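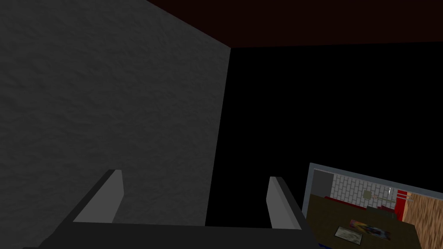

When may a robot control program tested in simulation be run on a physical arm?

A program may be run on a physical arm after it has completed the simulation trials in this procedure, a reviewer other than its author has signed the trial record, and the arm's own safety checks have been carried out on the day of the run.

Simulation Trials for Gripper Programs: Procedure and Rules of Practice
Gradeck Robotics Laboratory, Clemmont Campus
Issued 2019-06-20
Responsible for this page: Nathalie Fortin, Laboratory Safety Office

Scope

This procedure applies to every program that moves an arm with a two-finger gripper in the MacLeod hall. It covers programs written by staff, students and visiting researchers. It does not cover mobile bases, which have a separate procedure, or programs that only read sensors and send no motion commands.

Simulation trials do not replace the risk assessment for the physical cell. The two are filed separately and both must be current.

Terms used

A scene is a complete simulated room, including walls, furniture, loose objects, lighting and the arm itself.

A trial is one attempt at the task, from the starting pose to the stop command.

A batch is a set of trials run with the same program version and the same settings file.

A reviewer is a person on the approved list held by the Safety Office. The author of a program may not review it, even if the author's name is on the list.

Step 1. Register the program

Open a new entry in Cuvine, the laboratory's trial register, before the first batch is run. Enter the program name, the version, the arm it is intended for and a short statement of the task in ordinary words. "Pick up a card from the table and place it in the tray" is acceptable. "Manipulation test" is not.

State the largest speed and the largest grip force the program can request. If these are set in a separate file, attach the file. Programs that set their own limits while running must be discussed with the Safety Office before registration.

Step 2. Choose and prepare the scenes

Each program must be tried in at least three scenes. One of them should match the intended work cell as closely as the available models allow. The others should differ from it in layout and in surface appearance, so that a program which depends on one background is found out early.

Check the following in each scene before use:

The room is to the correct scale. Measure one known item, such as a table height, and write the result in the entry.
Walls, ceilings and furniture have collision shapes as well as visible surfaces. Drive the gripper slowly into one of each and confirm that contact is reported.
Loose objects have a mass. The default mass in the scene library is a placeholder and must be replaced.
The starting pose of the arm is clear of all surfaces.

Scenes must be saved under a new name once these checks are complete. Do not edit a saved scene. If a change is needed, save another copy and repeat the checks on it.

Step 3. Check the camera views

Most programs in the hall take their input from a camera that sees the gripper. Before a batch is started, display the view at the starting pose and at two other poses along the expected path. Save all three with the entry.

Examine each saved view for areas that carry no information. The view at the top of this page contains a broad region of pure black between the gray wall and the lit panel at the lower right. An area of this kind may be an unlit part of the room, or it may be a gap in the model where no surface was placed. The view alone does not settle the matter. Open the scene in the editor, find out which of the two applies, and record the finding. A gap must be closed before trials begin. An unlit area may remain if the physical cell can be expected to contain one.

The state of the gripper must also be recorded for each view. In the same view the two fingers are widely spaced and no object is held between them, so the entry would read "open, empty." Use these words, or "open, object near," "closed, empty" and "closed, holding." Other wording makes the entries hard to search.

Where a scene contains pictures, screens, mirrors or windows, note them in the entry. A program that searches for a table may respond to a table shown inside such a surface. At least one trial in each batch must start with the surface in view if it can be seen from anywhere on the expected path.

Step 4. Set the limits

Limits are to be set in the simulator at the values that will be used on the physical arm. It is not permitted to run trials with wider limits and narrow them later. The following must be set and attached:

Joint speed and joint range
Speed of the gripper in open space, and the reduced speed near surfaces
Grip force
The boundary of the working volume
The longest time allowed for a trial

A trial that reaches any limit is stopped and recorded as a limit stop. Limit stops are not failures of the simulator and may not be removed from the count.

Step 5. Run the batches

A full batch is 1000 trials. Shorter batches may be run during development as often as the author wishes, but they do not count toward approval and should be marked "development" in Cuvine.

Object positions and lighting are varied between trials by the standard settings file. Record the seed value so that the batch can be repeated. If the author has a good reason to vary other properties, such as surface texture, this is encouraged and should be noted.

Do not stop a batch because early results look poor. Let it finish, record the result, and correct the program under a new version number. A batch interrupted by a power or network fault is discarded in full and run again.

Programs intended for use near people require one full batch in each scene. Other programs require one full batch in the scene that matches the work cell, and 98 trials in each of the remaining scenes.

Step 6. Sort the results

Every trial receives one of four results.

Completed: the task was carried out as stated in the register, with no unplanned contact.
Completed with contact: the task was carried out, but the arm or gripper touched something it was not meant to touch.
Limit stop: the trial reached a limit from Step 4.
Not completed: the trial ended without a limit stop and the task was not carried out.

"Completed with contact" is the result most often sorted wrongly. A finger brushing a wall on the way to a successful grasp belongs in this group, however light the contact. The simulator's contact log decides the matter where the author and reviewer disagree.

Step 7. Submit for review

The reviewer receives the register entry, the saved scenes, the saved camera views, the limits file and the results. The reviewer is expected to:

Repeat a small part of one batch from its seed and compare the outcome
Watch recordings of all limit stops, or a random selection if there are many
Read the statement of the task and confirm that the trials tested it
Ask the author to explain every unplanned contact with a fixed surface

No fixed pass rate is set by this procedure. The reviewer judges whether the remaining failures could cause harm or damage in the cell, and writes the judgment in the entry in full sentences. A signature without a written judgment is not an approval.

Step 8. First run on the physical arm

The first physical run takes place at reduced speed, with no person inside the fence and one person at the stop button who has no other duty. The author and the reviewer should both attend. Compare the live camera view at the starting pose with the saved simulated view. If they differ in a way that the trials did not cover, end the session and return to Step 2.

Changes after approval

An approval belongs to one version. Changes to comments or file names do not require new trials. Changes to motion, grip, vision or timing do. A change of gripper fingers counts as a change of grip, including where the new fingers have the same outline as the old ones.

Keeping of records

Entries are kept for as long as the program is in use and for two years after. Batches of more than 1000 trials should be compressed before upload. Recordings of completed trials may be deleted once approval is given, while recordings of limit stops must be kept with the entry.

This page is reviewed every October. Requests for a change to the procedure, or for an exception to it, should be sent in writing to the Laboratory Safety Office, MacLeod hall, with the Cuvine entry number in the subject line.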